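Skuvholm Traces Gripper Fault in Oltus Home Robot, Releases Fix

PRURNLEY, January 4, 2022 – Skuvholm has found the cause of a fault that made its Oltus laundry robot let go of items without warning, and a fix is going out to every test home this week.

The fault first showed up in November. In 14 drops logged across seven homes, the gripper fingers opened while the arm was still moving. No one was hurt, but one dropped detergent bottle cracked a floor tile, and Skuvholm paused all home trials within 48 hours.

Engineers traced the drops to the grip sensor, which misread thin plastic bags as an empty hand. The new software, Swai, checks motor load as well and stops the arm if the two readings disagree. The stop adds up to 20 seconds to a load.

"We are thrilled to have this one pinned down," said Svitlana Holovko, head of safety at Skuvholm. "Our test families sent us wonderfully detailed notes, and they made the search much shorter."

Homes should keep glass and open bottles out of the robot's reach until the update is installed.

Press contact: Marta Koval, Skuvholm, Prurnley
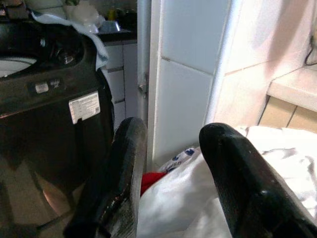 The Oltus gripper over a plastic bag, next to a top-loading washer.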